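3.2 Grip, handles and the reading of wear

Residents in the Landport survey were asked which household items they had stopped using in the past year and why. The question was left open. Jar lids and taps came up often, as expected, but a large share of the replies dealt with things that had to be held steady for longer than a moment: kettles, vegetable peelers, secateurs, the handle of a walking frame. The 865 respondents who named at least one item are the group discussed in this section. They are drawn from the 2983 people who returned the first questionnaire.

Earlier work on handles has mostly measured peak force. A person squeezes a gauge as hard as they can and the figure is compared with the force needed to open or lift something. This is quick and cheap to do, but it says little about a kettle, which nobody holds at full strength. Jalali's pilot in Wanar found that people who scored well on the gauge still put the kettle down halfway through pouring, and that people with low scores had often worked out a way of tipping it against the edge of the sink. We therefore recorded how an item was held as well as how firmly, and asked each person to do the task in their own kitchen with their own things.

Home visits were made to 12 households. Each visit began with a cup of tea made by the resident, which served as the first task. The interviewer noted which hand was used, where the thumb sat, whether the second hand came in to help, and at what point. Residents then chose three more items from the kitchen or garden shed. Bit-na Hyun made all of the visits in the older part of the town, and Ardalan Jalali made those in the newer streets near the reservoir. Notes were compared at the end of each week and differences in wording were settled before coding.

We use the word "grip" for the whole arrangement of the hand on an object. A grip may be a wrap, in which the fingers close around a handle with the palm against it; a hook, in which the fingers carry the weight and the thumb does little; or a pinch, in which the object is held between the thumb and one or more fingertips. Many of the grips we saw fell between these. The labels were kept because residents understood them straight away and could correct us when we had it wrong.

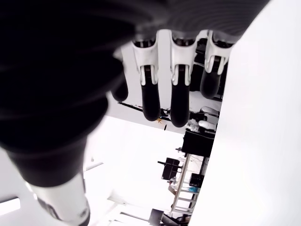
Figure 4. Robotic hand with the fingers hanging downward, seen from below.

The hook was the most common grip for shopping bags and buckets, and the one residents were least likely to mention as a problem. They complained instead about the marks the handle left behind. Several had wrapped bucket handles in old bicycle tube or a strip of towel – in one house every handle in the laundry had been done the same way – and were surprised to be asked about it. These changes had been made so long ago that they were no longer thought of as changes.

Wear on the handles was a useful second source. A wooden handle held in a steady wrap tends to darken evenly along its length. Where the colour had gathered at one end, the resident had usually moved their hand closer to the load to take the strain off the wrist. The peelers were harder to read. Most were of moulded plastic and showed only fine scratches, and two had been replaced so recently that there was nothing to record.

Bought aids were less common than we had expected. The Sisomlow jar opener was found in several kitchen drawers, generally at the back. Residents said that it worked but had to be looked for, and that a tea towel was already on the bench. The Zelenák tap turner was better liked, perhaps because it stays on the tap once fitted. We did not test either product, and these remarks should be taken as comments on habit.

There are limits to what can be said from visits of this kind. People tidy up before an interviewer comes, and some may have put away the items that gave them most trouble. Left-handed residents were few, and we have not reported them separately. The garden tasks were also shortened in February by the heat, so secateurs and hoses are covered more thinly than kitchen items. Section 3.3 sets out how the visit notes were matched with the questionnaire replies.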